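The Counter That Hides Everything

My kitchen in Purville came with a dark marble-patterned top, and for the first month I believed I was a very clean person. Breakfast left no trace. Guests remarked on it. Then one evening I laid my bare forearm down to read the paper and came up wearing most of a slice of toast.

There is a whole school of surface designed for people like me. The pattern is brown going to black, shot through with pale veins that wander off in every direction, and it can absorb a teaspoon of sugar, a grape stem and a dribble of gravy without altering its expression. The showroom I visited in Trirham had 30 samples on the wall, and I'd have trusted at least half of them to conceal a small mouse.

The plain ones were grouped near the door, where the light was cruel. A white top tells on you. A black one tells on you and adds fingerprints. The veined dark ones sat at the back looking expensive and discreet, like a lawyer.

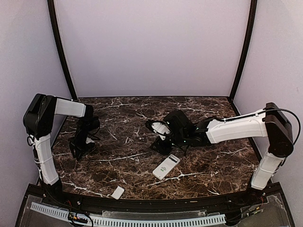 The trouble starts when you want to find something. A phone, being dark and flat, goes missing on a surface like this faster than it does in a couch. I have stood over mine, calling it from the landline, watching the counter ring. Reading glasses are worse. Anything white you can usually spot, provided you haven't already taken it for a vein, and I have tried to pick up a vein more than once. It was shaped exactly like a piece of string.

Cleaning takes some cunning. You can't go by looks, so you go by feel, sweeping a flat palm across the whole top like somebody searching for a light switch. A friend in Brarkent crouches until her eyes are level with the edge and hunts for bumps against the window. She says it works best at 7 in the morning, an hour at which I am not available for crouching.

I did price a replacement. Coughlan, the shop that measured my kitchen, wanted $2,000 for something pale and speckled, plus another $100 to haul the old one away. I went home to think it over, put the quote down on the counter and made a sandwich.

So the marble pattern stays. I bought a shallow tray for the phone and the glasses, in a yellow so loud it could direct traffic, and I wipe the rest twice a day on faith. The crumbs I miss are between me and my sleeves.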